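Part 4: Setting up the sizes on your Rallinico knitting machine

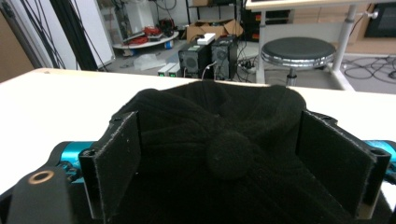

Black ribbed beanie with a pom-pom on the crown.

Right, so by now you've got the machine clamped to the table and the carriage running back and forth without catching (if it's still catching, go back to Part 3 and sort that first, please, because nothing below will work). In this part we'll set the stitch dial, knit a test square and save a hat size in the pattern counter. I wrote most of this on a wet afternoon with my own Rallinico next to me, and Dzintra Kairys went over it afterwards with hers, which is the older model with the grey dial. Where the two differ I've said so.

You'll need a ball of double knitting yarn, the comb and two of the claw weights, a tape measure, and a cup of tea somewhere well away from the needles.

Setting the stitch dial

1. Move the carriage all the way to the right until it clicks. On the older model there's no click, so just push until it stops.

2. Turn the dial to 7 for double knitting, or 5 if your yarn is on the thin side. I use Wragg wool for nearly everything and I like it at 6 and a half, but that's me!

3. Press the small lever under the dial to lock it. It should feel stiff. If it flops about, the spring has come off its peg, and you'll find that job in Part 9.

Note: the numbers on the dial are not the same as the numbers on the yarn label. I got this wrong for months and made some very odd scarves.

Knitting the test square

4. Bring 40 needles forward to the working position, 20 each side of the zero mark.

5. Cast on with waste yarn, hang the comb and both weights, and knit ten rows.

6. Change to your proper yarn and set the row counter to 000. Knit 60 rows at a steady pace - don't race it, the yarn needs time to come through the tension arm.

7. Finish with another ten rows of waste yarn and take the whole thing off.

Caution: hold the comb with one hand when you do the last pass. The work drops off all at once and the weights come down with it. Joni Rissanen still has the dent in his kitchen floor.

8. Leave the square flat overnight. I know, I know. But a fresh square is always stretched lengthways and if you measure it straight off the machine your hat will come out too short.

Saving a hat size

9. Measure the width and the length of your proper yarn only, leaving out the waste rows.

10. Hold down SET until the light blinks, then key in the two measurements, width first.

11. Choose HAT from the list and pick a head size. The machine works out the needles and rows for you and shows them one after the other. Write them down in the back of this guide, as the display clears itself after a minute or so.

12. Press SAVE and give it a slot number. There are 74 slots, which is plenty unless you knit for the whole street like Kojo Antwi does.

Note: for a ribbed hat, choose HAT R instead. Rib pulls in a lot, so the finished thing looks tiny on the table and then fits perfectly well on a head. If you're adding a pom-pom, leave a long tail at the crown and tie it through twice before you sew in the end.

If the display shows E3

This means the two measurements don't make sense together, and nine times out of ten you've put the length in first. Hold CLEAR, go back to step 10 and try again. If E3 comes back with the numbers the right way round, check the battery. Mine does it every January when the spare room gets cold, and a new battery cures it.

Page last changed 2018-06-25. The cast-on pictures have moved to Part 5, along with the bit on changing colours.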